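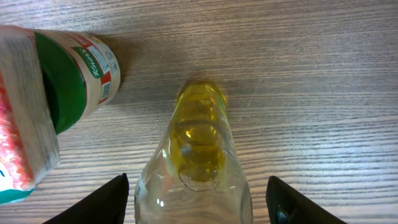
Morata clear glass bottle, shown with golden-yellow contents on a grey wood-grain tabletop.

Morata Clear Glass Bottle for Cooking Oils

Catalogue item 128
Category: Kitchen and food preparation – small storage and dispensing
Issued by: Drusmont Equipment Services
Available to: teaching kitchens, staff kitchens, residential kitchens and approved community programs

Overview

The Morata bottle is the standard vessel for cooking oil in all kitchens equipped through Drusmont Equipment Services. It is a colourless, transparent glass bottle with a tapered shoulder and a narrow neck, intended for use at the preparation bench and at the table. It replaces the assorted tins and plastic squeeze bottles previously held at individual sites.

The item was selected following a period of use in the teaching kitchens at Fodor, where instructors asked for a bottle through which students could judge both the colour of an oil and the amount remaining. Clear glass meets that need well. It does, however, place certain obligations on the kitchen with regard to light, storage and cleaning, and these are set out below. Kitchens ordering the bottle for the first time should read the storage section before deciding where it will be kept.

The bottle is issued for edible oils only. It must not be used for cleaning concentrates, sanitiser, methylated spirits or any other substance not intended for consumption, whether or not it has been relabelled.

General specification

Material: clear, colourless glass
Form: wide body, tapered shoulder, narrow neck
Closure: removable cap, supplied with each bottle
Label position: body of the bottle
Intended contents: cooking and salad oils
Supplied as: carton of 6, empty, with caps fitted
Replacement caps: packet of 4, ordered separately
Warranty against manufacturing faults: 2 years from date of issue
Supplier: Ostarau Glass and Catering Supplies

Colour and clarity are checked by the supplier before dispatch. Slight variation in the thickness of the glass is normal in moulded bottles and will distort the appearance of objects seen through the body. It has no bearing on use and is not accepted as grounds for return. Seeds, chips at the mouth and cracks of any kind are faults, and affected bottles should be withdrawn at once.

Suitable contents

The bottle is suited to canola, sunflower, olive, rice bran, peanut and grapeseed oils. Kitchens that handle nut or sesame oils must reserve separate bottles for them and mark those bottles in accordance with the site allergen plan. A bottle that has held peanut or sesame oil is not to be returned to general circulation after washing. It may be kept for the same oil or disposed of.

Infused oils containing fresh garlic, fresh herbs, chilli or citrus peel are not to be stored in the bottle. Where a recipe calls for an infused oil, it should be prepared for the session, refrigerated as directed by the instructor, and discarded under the site food safety program. Commercially prepared infused oils should remain in the container in which they were purchased.

Vinegar, soy sauce and fish sauce should be kept in their original bottles. The shape of the Morata bottle is common to all issue, and sites that have filled it with several different liquids have reported mistakes at the bench.

Filling

Bottles should be filled at a clear section of bench, away from cooktops and away from any open flame. A funnel with a narrow stem is required. The standard stainless steel funnel in this catalogue fits the neck and leaves a small air gap, which prevents the oil from backing up.

1. Confirm that the bottle is clean and completely dry inside, including the shoulder.
2. Stand the bottle on a folded tea towel or a tray with a raised lip.
3. Seat the funnel and pour slowly from the bulk container.
4. Stop below the base of the neck and allow the oil to settle.
5. Wipe the outside of the neck and the body with paper towel.
6. Replace the cap and complete the label.

Students in introductory units should not decant directly from drums. Staff are asked to transfer oil to a jug beforehand.

Topping up a partly used bottle is not permitted. Residual oil ages more quickly than new stock and will affect whatever is poured on top of it. The remaining oil should be used or transferred to the waste oil container, and the bottle washed before it is refilled.

Labelling

Every filled bottle must carry a label stating the type of oil, the date of decanting and the batch or best-before details from the bulk container. Labels are to be placed on the body, where they do not interfere with grip and are less likely to be soiled by drips from the mouth. Labels should not be wrapped around the full circumference, as this defeats the purpose of the clear glass.

Water-soluble labels are preferred. Where adhesive labels have been used, residue can be lifted with a little oil on a cloth followed by warm water and detergent. Blades and metal scourers scratch the surface and are not to be used.

Storage and position in the kitchen

Light and warmth shorten the life of cooking oil, and colourless glass offers no protection from either. Bottles should be kept in a closed cupboard or a lidded caddy between sessions. A windowsill, the shelf above a range and the top of a refrigerator are all unsuitable.

During a session the bottle may stand on the bench or table within reach of the person cooking, and back from the front edge. Oil on the outside of the glass makes it difficult to hold – a wipe at each change of task is sufficient. The bottle should be carried upright, by the body, with the cap closed. Lifting by the neck alone is discouraged, particularly when the bottle is full.

Laying bottles on their side is acceptable for empty stock only. The cap supplied is a storage closure and is not rated to hold liquid under prolonged contact.

Cleaning

Oil clings to the shoulder and neck, and a quick rinse will not remove it. The bottle should be drained over the waste oil container, then washed with hot water and a measured amount of detergent. A bottle brush with a flexible stem is needed to reach the curve below the neck. Two washes are normally required where the bottle has stood part-filled over a term break.

Rinse thoroughly and drain upside down on a rack. Bottles are to be fully dry before refilling, as water trapped below oil may cause spitting in a hot pan. Caps should be removed and washed separately, with attention to the inside rim.

Sudden changes of temperature should be avoided. Boiling water must not be poured into a cold bottle, and warm bottles must not be placed on a wet metal surface.

Breakage and disposal

Broken glass mixed with oil presents both a cut hazard and a slip hazard. The area should be closed, the oil covered with absorbent granules, and the whole swept into a rigid container marked for broken glass. Food within reach of the breakage is to be discarded. The floor or bench should then be washed with hot water and detergent and dried before work resumes.

Unbroken bottles at the end of their service may be placed in glass recycling after washing. Caps are to be removed first.

Ordering

Orders are placed by the kitchen supervisor through the equipment request form, quoting item 128. Single bottles are not issued from central stock, although sites may transfer bottles between kitchens by agreement. The next consolidated order to Ostarau closes in September, and cartons will be delivered to the receiving dock at Fodor for distribution to other sites.

Sites holding the earlier plastic squeeze bottles may continue to use them until they are worn or stained. There is no requirement to return them.

Warranty claims should be accompanied by the carton label where it has been retained. Claims for bottles damaged in washing or by impact will be declined.

Reader comments

From a teaching kitchen, Fodor
We have used these for two terms and are generally satisfied. Students do notice when an oil has darkened, which has been useful in class. Could the page please say whether pourer spouts are available? The caps are fine for storage but slow in a practical assessment.

Reply from Equipment Services
A pourer insert is under consideration for this catalogue. Sites purchasing their own in the meantime should confirm that the insert can be removed for washing and should refit the cap at the end of the session.

From a residential kitchen
The packet of replacement caps was out of stock when we ordered. We ended up with clean bottles we could not use. It would help to order caps and bottles on the same form.

From a community program
Our cupboard is next to the oven and there is no other one. Is a cardboard sleeve acceptable?

Reply from Equipment Services
A sleeve will reduce exposure to light but will not address warmth. We suggest decanting smaller amounts and keeping the bottles in a lidded caddy at the far side of the room.

Related items

Stainless steel funnel, narrow stem
Bottle brush, flexible stem
Morata replacement caps, packet of 4
Lidded bench caddy
Water-soluble food labels, roll
Waste oil container with strainer
Absorbent granules, kitchen grade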